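Two weeks into my new side gig and my forearms have opinions. I've been folding clothes with grippers — one in each hand, like a crab with a laundry problem — so that somebody's computer can learn how it's done.

The project is called Lanow and it's run out of Virnstead, which is a good long way from my spare bedroom. They post you the kit, you log in, you get a list of garments and off you go. I signed up for 1,000 folds before the end of October and thought, how hard can that be? I've been folding shirts since I was ten!

Well. I was a very fast folder with fingers. With two pinchy yellow tips I'm back to being ten again, and not a gifted ten either. T-shirts are fine. Trousers are fine once you get the legs lined up. Long sleeves are where my evenings go. You pinch the cuff, you bring it across, you let go, and the cuff comes back with you because you didn't open wide enough. Then you do it again, slower, muttering (they don't keep the sound, I checked).
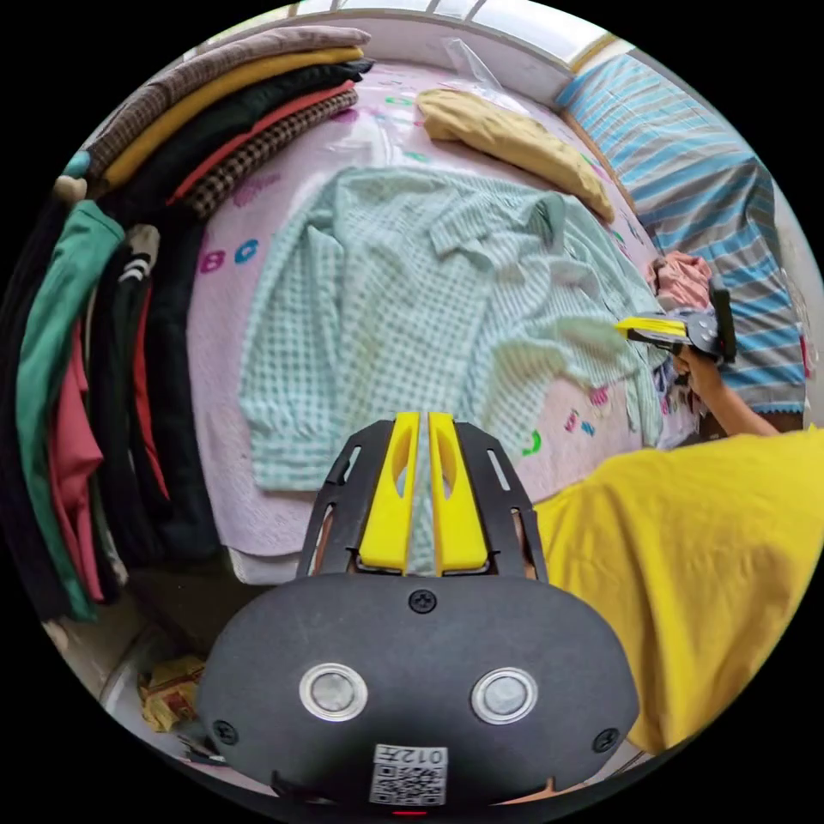 The guide wants every shirt to begin flat, with the sleeves out and the collar where you can get at it, and then you fold in whatever order feels natural. I asked whether I should stick to one method and they said no, please vary it, so I now have 3 ways of folding a shirt. The one I learned from an aunt in Colombo is the neatest and takes forever. The one I invented is quick and looks like a parcel that's been sat on.

What surprised me is that they want the messy ones as well. If I drop a sleeve and pick it up again, that stays in, so the thing can see how a person gets out of trouble. What they throw out is when I rush and my hands go too fast to follow, or when I wander off halfway through to answer the door. I lost a whole morning's work to that in the first week and sulked until teatime.

I'm on 238 accepted so far. Checked shirts seem to go through more easily than plain ones, though that may just be me being able to see the edges better. I also swap the sheet every couple of days, as they like a change of background, and I'm getting through the children's bedding at a fair old rate.

Next batch is towels, which I'm looking forward to more than any adult should. After that there's something on the list called "fitted sheet, optional". I can't do a fitted sheet with my own two hands, so I've left that box unticked for now.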